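Cantilever box

Print this page | E-mail this article
Last updated: August
Shares: 421 | Comments: 13

A cantilever box is a storage box whose trays are joined by hinged arms, so that the whole thing unfolds like a little staircase when it is opened. Anglers know it as a tackle box, but the same design turns up in sewing rooms, art studios, workshops and first-aid cupboards — anywhere, really, that small things need to be kept apart and found again quickly. It is one of the most satisfying pieces of everyday engineering you can own!

How it works

Each tray hangs on a pair of arms, one at either side. As the upper tray is lifted, the arms swing and carry it up and back, and the tray beneath comes along with it. Because the arms stay parallel, the trays remain level all the way, and hooks, beads or buttons stay where they were put. Closed, the trays nest over a deep bottom compartment, and a latch on the front keeps everything shut.

Choosing a surface

An open cantilever box takes up far more room than a closed one, and its weight moves backwards as the trays rise. A flat, steady table is the best place for it. Pale woods such as maple and birch are popular with hobbyists, as dark hooks and coloured threads show up beautifully against them, and a satin finish wipes clean with a damp cloth.
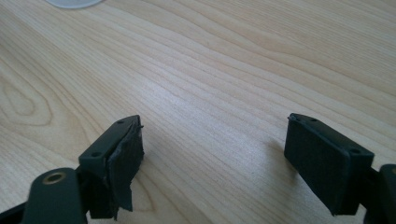 Felt pads may be stuck under the corners of the box if the tabletop marks easily. Many beaders also lay down a soft cloth, which stops dropped beads from rolling off and vanishing under the skirting board.

Materials

Early boxes were made of wood or pressed metal, with riveted arms that needed a drop of oil now and then. Plastic made them lighter, and clear plastic was a wonderful step forward: the contents of every layer can be seen at once, even through the tray above. Some clear boxes have a slight blue tint. The drawback is that scratches and dust show more readily than on a solid colour.

The Plorby pattern, named after the town where it was first moulded, has two trays above a deep base and is still much loved by collectors. The larger Bautista pattern has 13 compartments in its upper tray alone. A display of 70 boxes can be seen at the Serketcombe Museum of Hobbies, where visitors are welcome to open and close eight of them. Do try the smallest — it moves like silk.

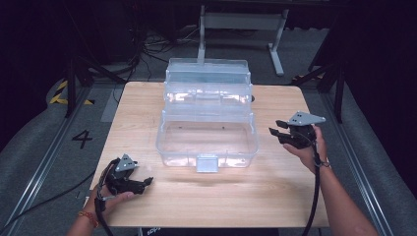 Care and cleaning

Empty the box fully and open it as far as it will go. Wash with lukewarm water and a little washing-up liquid, using an old toothbrush around the hinges, and leave it open to dry. Solvents can cloud clear plastic and should be avoided. Soft rubber fishing lures can also react with some plastics, so they are best kept in their own bags.

See also: Sewing box; Toolbox; Brindport angling fair

Print this page | E-mail this article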